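## 4. Equipment Planning and Cost Allocation

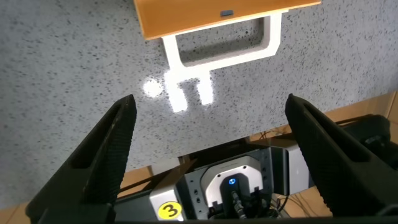

**Figure 3.** Wrist camera view at a white pull handle, with both gripper fingers open. The unit marked "3" is visible between the fingers.

Thirumalai Panicker objected to an early draft of this section on the grounds that the purchase price of an arm says little about what a lab will spend, and that fingers, pads and cables should be listed as separate lines with their own replacement dates. We accepted the objection. The budget below is organized by service interval, and the price of the arm is treated as one entry among several.

### 4.1 Scope of the budget

The plan covers a single work cell used for opening and closing household furniture. Tasks of the kind shown in Figure 3 require the gripper to approach a handle with a wide opening and close on a narrow bar. This sets the requirements for finger length, pad texture and camera placement. It places little demand on payload, and we therefore excluded the heavier arms from the comparison at an early stage.

Four suppliers were asked for quotes: Itier, Rulline, Sethi and Iveo. Itier and Sethi quoted complete cells. Rulline quoted grippers and fingers only. Iveo quoted wrist cameras and cabling, with mounting hardware as an option. All quotes were converted to dollars at the rate of 2018-10-29 and were not adjusted afterward.

### 4.2 Consumable parts

Finger pads account for most of the recurring cost. The textured inner face wears with repeated contact, and a worn pad tends to slide along a smooth handle before it grips. We planned for pad replacement every 3000 grasps, with an inspection at each interval of 500. A grasp is counted whenever the fingers close on an object, whether or not the drawer is then opened.

Rulline sells pads bonded to the finger, so the whole finger must be replaced. Sethi sells the pad alone. The Sethi finger costs more at purchase, and the two options reach the same total after about 15 replacements. Our schedule passes that point in the second year, and we selected the Sethi part.

Cables are budgeted as a consumable. Bundles that run near moving joints are bent on every approach, and connectors are harder to replace than the cables themselves. One full spare set is held for each cell. Mortimer Lyons proposed ordering connectors separately and building the cables in the lab; the labor estimate for this was higher than the Iveo price, and the proposal was dropped.

### 4.3 Cameras and lighting

A wrist camera is required for the final part of the approach. Bright handles over a polished or pale surface can produce glare, as in Figure 3, where strong highlights lie on the speckled surface below the handle. We considered two remedies. The first was a camera with a wider dynamic range. The second was diffuse lighting over the cell, which can be shared by every arm under it. The lighting was cheaper per arm and was placed in the first purchase round. The camera upgrade remains an open line with no funds assigned.

### 4.4 Purchase schedule

Purchases are split into two rounds. The first contains the arm, one gripper, two sets of fingers, the standard wrist camera, the lighting and the spare cables. The second is set for April and contains a backup gripper, further pads and, if the first round closes under budget, the camera upgrade. The service period for planning purposes is 24 months, after which the arm is assigned no resale value.

Lead times affected the split more than prices did. Itier would not commit to a delivery date for a complete cell, and its quote was kept only as a reference. Parts with a long lead time were moved into the first round even where they were not needed at startup. Storage costs for these parts are charged to the general lab account and do not appear in the totals.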